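THE TABLE THAT CAUGHT EVERYTHING

Every home has one flat surface where things land. It might be the kitchen table, the end of the worktop or the top of the shoe cupboard. People come in with something in their hand, they need the hand back, and down goes the something. By Wednesday you can't put a plate on it.

Grown-ups call this "a bit of clutter". They say it calmly, in the way a sailor might mention a bit of sea.

Why does it happen? Mostly because flat things are useful. If you put a bottle on a hillside it rolls off and you learn your lesson. If you put it on a table it stays exactly where you left it, quietly, for months. Tables are very patient. They have never once told anybody to take their glove upstairs.

The other reason is that small things often have no home. Your coat has a hook. Your toothbrush has a mug. But where does one sachet live? It is too good to throw away and too small to be given a shelf of its own, so it goes on the table, and soon it has friends.

A muddle has layers, like rock

Scientists who study rocks can tell which layer is oldest by looking at the bottom. A muddle works the same way, more or less. Whatever is on top was usually put down last. If you find a library book underneath a birthday card, and your birthday was in August, you may want to start thinking about what to say to the library.
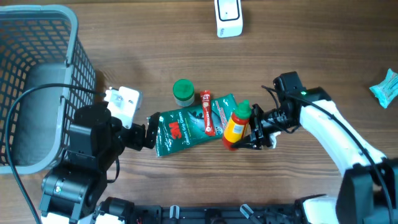 Page 11

A green packet that says "Comfort Grip Gloves" has a thin red sachet marked "3 in 1" lying across it, so the packet is the lower layer and the sachet is the upper one. Two layers is a very young muddle. It has hardly got going.

Look at the shapes as well. The little pot with the bright green lid stands up straight, because it has a flat bottom and behaves itself. The yellow squeeze bottle is leaning. And there is a grey basket with square holes in its sides, right beside everything, which is how it goes with baskets. They are nearly always close by when people are putting things somewhere else.

What is "3 in 1", anyway?

When you see those words on a packet, it means three things have been put together so that you only have to open one. There are three-in-one drinks, three-in-one soaps and three-in-one tools. It is a sort of tidying up that somebody did for you at the factory. Sadly, you still have to put the packet away yourself.

Sorting without tears

There are lots of ways to sort things and people will argue about all of them. You could sort by colour. This looks lovely, and it puts a green glove packet in the same heap as the peas. You could sort by size, which is fine until you want to find something and can only remember what it was for.

Most people end up sorting by job. Ask each thing what it does all day. Gloves look after hands, so they go where the hand jobs are done, such as the shed or under the sink. A squeeze bottle needs its label read first, as bottles can hold anything from sauce to glue, and it is better to discover which before lunch. If you can't tell what is in a bottle or a sachet, don't sniff it or taste it. Give it to a grown-up and let them frown at it.

Then there are the things that do no job at all. Every muddle has a few – a key that fits nothing, half a peg, the lid of something long gone. Put these in the basket. You are allowed to do this once. If you do it every time, you have simply built a second table, with sides.

Try it yourself

Choose one flat surface at home. Ask first, as some adults are strangely fond of their heaps.

Give yourself 8 minutes and set a timer.

Take things off from the top, one at a time, and say each one's job out loud.

Make one pile for each room. Carry a whole pile at once, or you will go up and down the stairs all afternoon.

Wipe the table.

Now the hard part. Go back at bedtime and look at it again. Something will be there. Write down what it is, and which room it should have gone to, and see if the same thing turns up tomorrow.

NEW WORD
Clutter: comes from an old word to do with clots and lumps. If you have ever seen the inside of a school bag in July, you will know why.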